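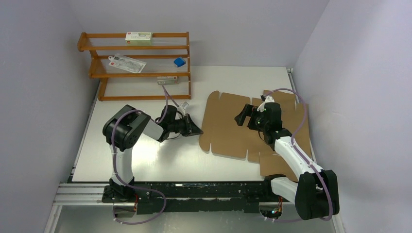
# The Plekstead Three-Level Rack

A rack for people who own small boxes and have stopped pretending they'll find a drawer for them.

The Plekstead is orange-brown wood with three levels, long rails front to back of the line, and side pieces that slope. It stands on a table, against a wall, and holds things. We tried writing a grander sentence than that and Johanna Ruchti crossed it out.

## What goes on it

Cartons, packets, the small blue thing you keep meaning to identify. The top and middle shelves have thin, closely spaced lines running the long way, so a flat packet can lie at whatever angle you dropped it. If you are the sort who squares everything up to the edge, you can do that too. We won't watch.

The bottom level sits low, just over the tabletop. Small boxes do well there. Tall boxes do not, and we have had letters.

## What doesn't

- Paint cans
- Anything with a motor that runs
- Soup
- Encyclopedias (one volume is fine, but who stops at one)

Keep the load under 5 pounds a shelf. Ashley Whitlock in our workshop has put a good deal more on hers at home and would like it known that this is her own business.

## Setting it up

1. Clear the back of the table. Break down the cardboard later if you must, but get it away from the wall.
2. Fit the rails into the side pieces before you touch a screw. Every rail goes in by hand. If you need a mallet, you have the rail backward.
3. Stand the rack up and push down on both ends of the top. It will rock if the screws went in crooked.
4. Tighten the screws, lower ones first.
5. Load the bottom level, then work up.

Most people are done in under an hour. Ryan Cropper, who wrote the printed sheet, says twenty minutes, but he has built 235 of them and talks to the screws.

## Care

Wipe with a barely damp cloth. Skip the lemon spray. The finish will darken in a sunny window, which some buyers like and one buyer in March did not like at all. We can send touch-up oil in the original color or in Colton, the darker one.

A squeak usually means a loose rail. A rub of candle wax in the joint will settle it.

## In the carton

Side pieces, rails, shelf surfaces, screws in a paper bag, and the sheet. The hex key is taped under the lid, where it has been missed so often that we now print an arrow. You'll need your own screwdriver.

## Ordering and returns

The rack ships flat, Monday through Friday, and you have 100 days to send it back. Take your things off it first. Jordan Tindall in returns has a shelf of other people's tea, batteries, and birthday candles, all of it stored on a Plekstead, and would be glad to have the space again.

Spare rails and screws are sold singly. Write to the parts desk with the letter stamped on the old rail, or a tracing of it if the stamp has worn off.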